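How to Remove Hard Water Marks from a White Table and Kettle

Posted by Ya-wen Ho, 14/05/2021

When I moved to Trornach I did not know what hard water is. In my old city the kettle stayed clean for years. After one winter in this flat, it had a grey crust on the bottom and my tea had small flakes on top. My neighbour Oi-ling Choi taught me the method below, and I have changed it a little after my own mistakes.

What you need

White vinegar, the cheap kind for cleaning
500 mL of tap water
2 soft cloths, one for washing and one for drying
An old toothbrush
A small bowl

You can also use citric acid powder in place of vinegar. It has less smell, but in my supermarket they often do not have it.

Step 1. The kettle

Pour the water into the kettle and add the same amount of vinegar. Bring it to the boil, then switch it off at the wall. Leave it for 16 minutes with the lid open. I set a timer, as I once forgot it for the whole afternoon and the kitchen smelled like a pickle jar.

Pour everything out and look at the bottom. If there is still some crust, do it once more. Do not scratch it with a knife or a metal sponge. I did this with my first kettle, a Farnitz, and it got brown spots in the scratches after a few weeks.

At the end, boil fresh water two times and throw it away. The third water is good for tea.

Step 2. The table top

White surfaces are difficult because you do not see the marks from above. Put your head low and look along the table toward the window, then the rings will show as dull circles.

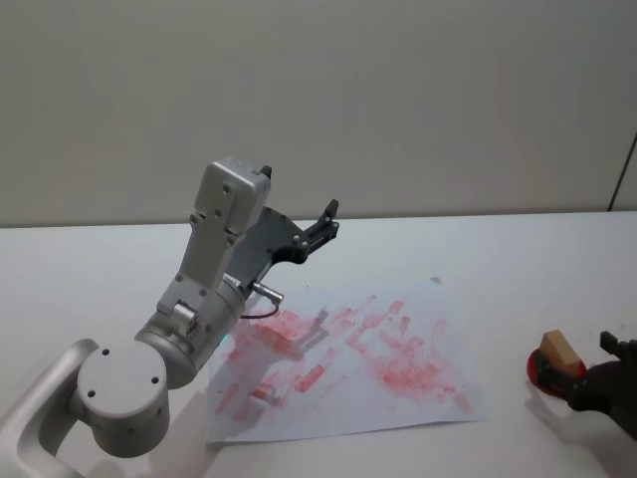 Mix one spoon of vinegar with five spoons of warm water in the bowl. Make the cloth damp, not dripping, and lay it on the ring for a minute. Wipe in one direction. After this, wipe again with plain water and dry immediately with the second cloth - if you let it dry by itself, the hard water will leave new marks and you must start again.

Please be careful with stone. Vinegar can damage marble and limestone, and the dull spot will not come back to shiny. For these, use only a mild soap.

Step 3. Taps and edges

Wrap a wet vinegar cloth around the base of the tap and go have lunch. Then use the toothbrush in the corners. Rinse well, mostly on coloured or gold taps, where I would leave the cloth for a few minutes only and test a hidden place first.

How often

I clean the kettle every month and the taps when I feel guilty. In April I bought a filter jug from Ehlers, and the crust comes more slowly now, but you still have to change the filter.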